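Walking diary, 1 August 2022

Left the house before six to beat the heat and drove to the trailhead at Baneo. The lot was half full already, mostly trucks with bike racks. I signed the book, filled both bottles at the pump and started up the east side. The first mile is all switchbacks and I took them slowly. My left knee was stiff until the second footbridge and then it loosened up and gave me no trouble until the way down.

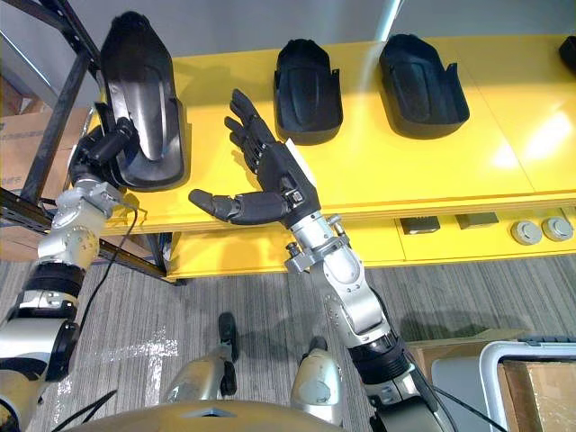

Footwear was on my mind for most of the climb. The old boots have 800 miles in them by my log and the heel on the right one has started to fold in. What I want is a heel that holds its shape when you pick the thing up by it, like the black molded shell in that hand, with smooth walls inside and nothing to rub. The pair I tried in Enus last week was soft all the way around. They wanted too much for them anyway. I put new insoles in the old pair and taped both heels before I set off, and had no blisters by the top.

Reached the saddle at 1000 feet above the lot. Ate a cheese sandwich and half the plums. Wind from the west, haze over the valley, could not make out the water tower at Dritden.
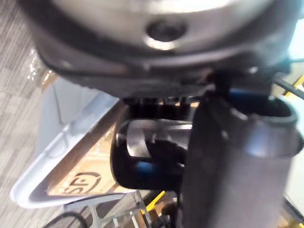
This page was last modified on 1 August 2022

I stayed on the saddle for 40 minutes, longer than planned. A hawk worked the slope below me the whole time and came up with nothing that I saw. The spring under the big rock was down to a drip. In January it ran right across the trail and I had to go around on the uphill side. I had meant to go on to the Bakalis hut and back, but the sky to the south was building and I did not want to be on the ridge for it.
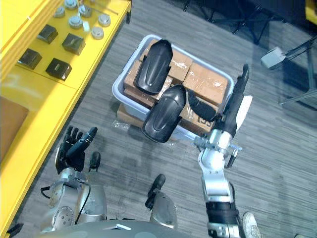
So I turned around and took the logging road down. It is longer and dull, but the grade is easy and there is shade for most of it. The knee started up again near the gravel pit. I cut a stick and used it the rest of the way. Blackberries are nearly ready along the lower fence, maybe another week. The thunder came when I was back at the car, and then only a few drops.

Home by two. Washed the socks, oiled the boots, slept an hour in the chair.
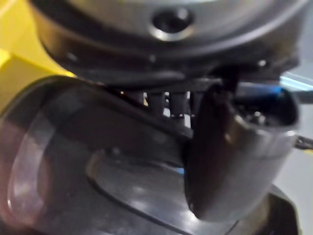

For next time

Start with three bottles if the spring is still low. Bring the real poles. Try the hut from the Dritden side, where there is less climbing before the ridge.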